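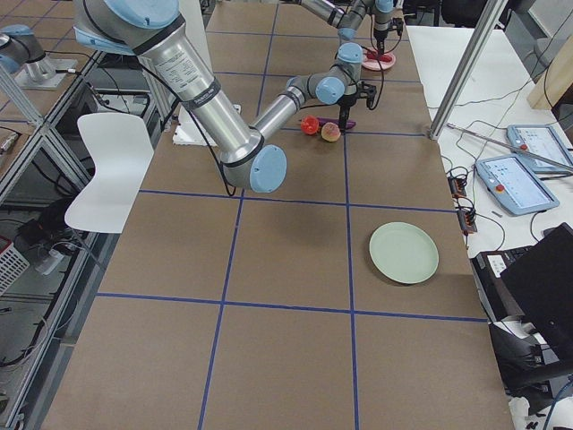

A reader called Plundville asked after my July post whether a policy trained only on demonstrations ever learns to pick a different order. Mine mostly doesn't. I trained on 200 demonstrations of sorting toy food onto plates, and nearly all of them had the same order in them.

So I recorded another 600 with the order shuffled and trained again, same network, same settings. The Grodlow checkpoint now copes with most starting layouts. It still fails on 9 of my test layouts, usually when two toys are touching and the gripper closes between them.

Both arms share one model, and the tomato is still the hardest to grasp.
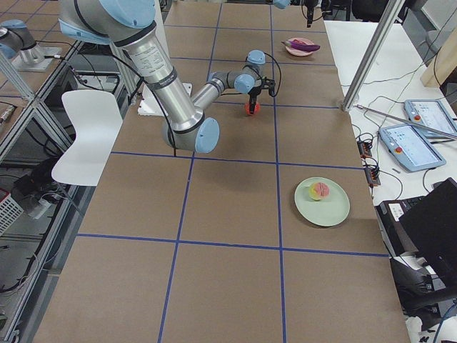 What I'm trying next

Shorter action chunks, then a run of 2,000 demonstrations.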